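Looking after a two-finger gripper on a small bench arm

Notes for anyone running one of the white tabletop arms with the black two-finger gripper. Ours has been on mug work for long enough that most of the small faults have come round at least twice. The tips are in the order we tend to need them.

Before you touch anything

Park the arm high, drop the speed to the lowest setting and take the tool power off at the controller. The fingers on ours will creep shut if you leave the grip command live, and they pinch hard enough to bruise. Have a tray for screws. Keep the finger screws apart from the housing screws, as they look alike and the housing ones are longer.

Cleaning the pads

Wipe them with a damp cloth and a drop of washing-up liquid, then again with plain water. Don't use polish or anything with silicone in it. White spirit makes the Gerkton pads go shiny and after that they won't hold a glazed mug at any force. If a pad has already gone shiny, a few strokes with fine wet-and-dry paper will bring it back for a while, but order a new pair.

We clean ours every 300 grips. Rizwan Nanayakkara does his at the end of the day whatever the counter says, and his pads last longer than mine.

Checking the finger screws

Push each finger sideways with your thumb. There should be no click. If there is, take out one screw at a time, clean off the old threadlock, put on a small dab of new and do it back up before moving to the next. If you take them all out together the finger drops slightly and you'll have to line it up again from scratch.

While you're there, look at the side brackets. A bent one will rub on the housing near full opening and you'll hear it before you see it.

Setting the open width

1. Home the gripper with nothing near it.

2. Open it fully and read off the width. Write it on the card in the lid of the spares box. If it is more than 2 mm under the last reading, something is stopping the travel, usually grit in the slide.

3. Bring the arm down slowly with a mug on the table and look at it from the side and along the fingers. You want to know where the handle is and how near the tips come to the tabletop.
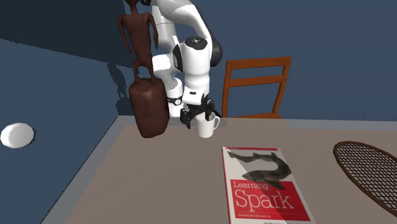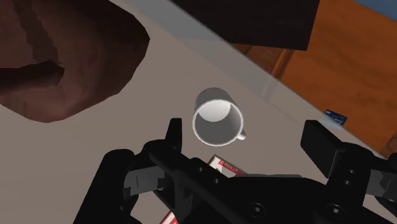

4. Turn the mug and do it again. A handle that clears the fingers one way round may catch them another.

5. Close on the body of the mug at low force, lift it a little and hold for a slow count of ten. If it slides, clean the pads again before you go up on force.

6. Save the settings under a new name. On the Hattar controller, saving over the old file also clears the home offset, and I lost most of an afternoon to that in October.

Greasing the slide

A smear of white grease on each rail every 26 days of running, no more. Work the fingers in and out by hand and wipe off whatever comes out at the ends. Raghda Zein uses a cotton bud, which gets into the corners better than a rag.

If the slide feels gritty straight after greasing, strip it and start again - the dirt is under the new grease and will stay there.

Error 494

On our controller this means the fingers didn't reach the width they were told to. Check for a cable snagged at the wrist first. Then check the screws, then the slide. I have only once had to change the motor.

Spares worth keeping

One pair of pads, a set of finger screws, threadlock, a tube of grease and a spare wrist cable. Nestus sell the cable by itself. Piditix only do it as part of a kit.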